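Search this site
Enter keywords
Rodrigo Amaral
November

Sturkum Programme: Interim Progress Report, Work Package 3 (Control and Planning Software)

1. Purpose of this report

The report sets out progress on the software strand of the Sturkum programme during the second reporting period. It covers the motion planner, the perception service, the operator tools and the state of the test record. Hardware spending and staffing are dealt with in the separate return from the finance office at Urnport.

The objective agreed for the period was that two arms should be able to work over one table, among ordinary household objects, under a single planner. At the close of the previous period each arm was planned separately and the second arm was held still while the first moved. The funder asked that this restriction be removed before any work on longer tasks began.

2. Summary of position

The joint planner is in daily use at the Rolleck laboratory and the restriction described above has been lifted. The perception service meets its target for opaque objects and falls short of it for clear glass. The operator tools are one release behind schedule. No change to the overall end date is requested.

3. Motion planning

The planner, Nava, was rewritten in the first weeks of the period. The earlier version treated the idle arm as a fixed obstacle. The present version plans for both arms together and checks the resulting paths against each other at every step. Where two paths conflict, one arm is slowed before any new route is sought. This produces steadier movement and makes the logs easier to read.

Average planning time for a paired movement is now 314 milliseconds, against 426 milliseconds for the first working build. Most of the gain came from storing the fixed parts of the workcell once and reusing them. The table, the rig and its uprights no longer need to be rebuilt in the collision model each time a plan is requested. Objects on the table are still refreshed before every movement.

The area around raised surfaces remains the hardest part of the workspace. When one arm is above a shelf and the other is working low down in front of it, the space left for either to withdraw is small, and the planner has on occasion returned a valid path that brought both wrists closer together than the operators would like. A minimum separation setting was added in the third release. It is applied at the wrist and the gripper, and will be extended to the forearm in the next period.

The current layout places a small shelf near the back of the table with two candle holders on it, and glassware at the level of the table top. It was chosen so that tall, narrow and transparent objects would all have to be considered within the same plan.

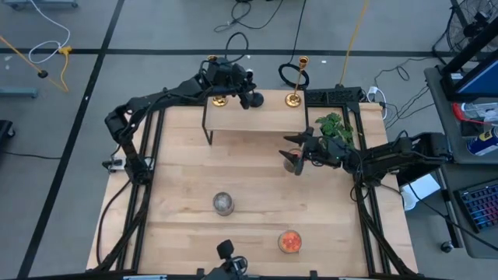
4. Perception

The perception service supplies the planner with the position and outline of each object. For opaque objects the position error is within the agreed limit. Brass and other shiny surfaces gave poor outlines at the start of the period, and the filter introduced in the second release has largely settled this.

Clear glass remains the main weakness. A jar with coloured contents is generally found without difficulty, as the contents give the service something to fix upon, but the rim is often placed too low. An empty cup may be missed altogether when it stands beneath or beside another object. The success rate for clear glass in the test record is 74 per cent, and the target is unchanged from the original proposal.

Two measures are under way. The first compares views taken from different positions before an outline is accepted. The second allows the service to report that it is unsure, in which case the planner keeps a wider margin around the area concerned. The second measure is complete and has been merged. The first is being tested on stored recordings and has not yet been used with the arms.

Leaves and other thin, irregular shapes are handled by enclosing the whole plant in a simple box. This is wasteful of space but has proved dependable, and no further effort is planned.

5. Operator tools and logging

The console now shows the planned path of each arm before movement begins, together with the object outlines on which the plan depends. Operators at Rolleck had asked for this in the previous period, having found it difficult to tell whether a refused plan was the fault of the planner or of the perception service. Refused plans now carry a short written reason.

Replay of past sessions is available but slow. The release that was to correct this has been moved into the next period so that the team could finish the separation setting first. The manager at Urnport agreed to the change.

Log files from both arms now share one clock. Before this correction, the two records could drift apart over a long session, and several faults reported early in the period could not be traced with confidence. Those reports have been closed and will be reopened only if the fault is seen again.

6. Test record

The joint planner has completed more than 264 paired movements in the formal test record. Informal sessions are excluded. Each entry holds the software release, the layout used, the plan as issued and the operator's remarks. The record is kept on the programme server and is open to the funder's technical adviser on request.

Faults are graded as minor, moderate or serious. No serious fault was entered in the period. The moderate faults fall mostly under two headings: glass objects missed by the perception service, and plans refused near the shelf when a path was in fact available.

7. Risks

The glass target is the principal risk. Should the comparison of views fail to bring the expected improvement, the team would propose marking the affected objects by hand in the first long tasks, and would return to the matter later in the programme. A decision is expected at the midpoint of the next period.

A lesser risk concerns the reuse of the stored workcell model. If any part of the rig is moved, the model must be measured again. A check at start-up compares the model with the live view and stops the session if they differ, but it does not yet cover cables.

8. Work planned for the next period

Separation checks will be extended along the full length of each arm. The view comparison will be brought into live use, subject to results on recordings. Replay will be released to operators, and the start-up check will be widened to include loose cabling near the rig. Work on tasks of several steps will begin once the separation checks have been accepted by the laboratory at Rolleck.

The funder is asked to note the revised date for the replay release and to confirm that the test record may continue in its present form.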